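I was the cook's boy on the Pickering, so what did I know about maps? We'd sailed 310 miles past the last inked line when Captain Stumitz came down to the galley, pinched a biscuit and asked me what I'd call the island off our bow. Me! I said Skemomero, after my grandmother's goat – and he wrote it down.

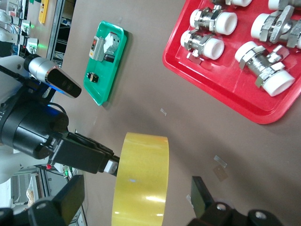

Shirley Cropper

By noon we'd found another ship's flag on the beach, and a very polite note calling the place Grellow. The captain read it, folded it up and asked me for another biscuit.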